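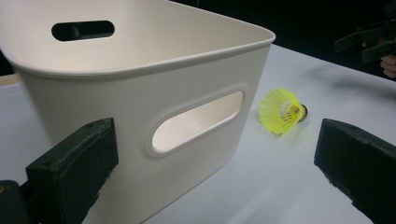
Reltby Open Storage Bin, Large, Cream
Reviewed by Devendra Agarwal

I bought two of these in December for the equipment closet at our badminton club, and a third one later for the house. The closet had been running on cardboard boxes and one mesh bag with a broken drawstring. I wanted something open on top that a person could carry with both hands and put down on a table at the start of a session.

The Reltby is a plain one-piece plastic tub. No lid, no wheels, no dividers. It comes in cream and a dark gray, and I got the cream because the closet light is poor and it's easier to see what is in the bottom. There was a paper label stuck to one side. It peeled off in one piece on the first bin and in about forty pieces on the second, and I had to use cooking oil to get the glue off.

Handles

The handles are the main thing I'd pay for. Each long side has an oval hole cut through it, and the outside of the hole has a raised border molded around it. On the cheaper bins I've owned the hole is just punched out of the wall, and the edge digs into your fingers once there's any weight inside. With the border you have more plastic to hold. I can get four fingers through with a thin glove on. With a winter glove it's tight.

Having the handles on the long sides means you carry the bin with the narrow dimension between your hands. That works for getting down a hallway. It's less good on a low shelf, where you want to pull from the short end and there's nothing there except the rim.

The holes do go all the way through, so small things can fall out if you fill past them. Shuttlecocks are fine up to that level. Above it, one will work its way out on the walk from the closet.

Rim and corners

The rim is thick and rolled over, and it's comfortable to grab anywhere along its length. I've been lifting mine by the rim at the short ends when I have to, and so far nothing has cracked or turned white. The corners are rounded both at the top and down the walls. You lose a little space that way compared with a square box, but there are no tight corners inside for feathers and grit to pack into. A damp cloth gets everything.

Finish

The outside is smooth and matte. It doesn't show fingerprints. It does show scuffs, mainly gray ones from racket frames and shoe soles. Most come off with dish soap. A few on the first bin haven't, and if you want it to stay looking new you should get the gray.

What fits

We keep practice shuttles in one bin, the nylon kind in bright yellow, loose and in tubes both. The other holds spare grips, a net, a tape measure and whatever people leave behind. The net went in folded with space left over. Full-length rackets do not fit flat. They stand in it at an angle and the bin will tip if you put more than a few on one side, so we hang them up.

The one at home holds bath towels for now. It would do for toys as well.

Stability

It sits flat on a table and doesn't rock. The bottom is slick, though. On a smooth tabletop it slides if somebody bumps it, and I stuck four felt pads under mine, which made this worse. Rubber ones fixed it.

Stacking

Empty bins nest, and they nest a bit too well. Two of them left together over a warm week took two people to separate. I now put a folded sheet of newspaper between them. Full bins don't stack at all without a lid, and Reltby doesn't sell one for this size. I asked.

Compared with the others

Before these I tried the Olik tote, which is cheaper and has a softer wall. It bowed out when full and the handle holes stretched into a different shape by spring. The Wosberg crate is stronger than the Reltby and does stack, but the sides are open lattice, and a shuttle cork gets stuck in the gaps. It's also heavy before you put anything in it. For rackets or shoes I'd take the Wosberg.

Complaints

The label glue. The nesting. No lid. The cream on my third bin is slightly yellower than on the first two, which only matters if they're going side by side.

I gave it 9 out of 11 on the sheet our club uses for equipment, with one point off for the missing lid and one for the slippery bottom. We're ordering two more in gray for the shoe area.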